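Microfibre cloths: washing and sorting

Wash microfibre at a low temperature with a small dose of liquid detergent. Leave out softener – it coats the fibres and they stop absorbing. Keep yellow cloths with a stitched border apart from grey terry.

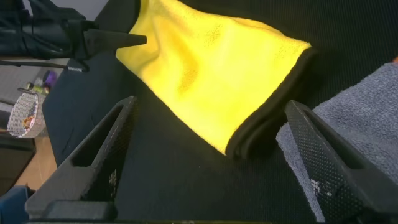 Odair Camargo writes that terry sheds lint for the first 2 washes, so he runs it separately until then. Dry flat or on a line, and fold once fully dry.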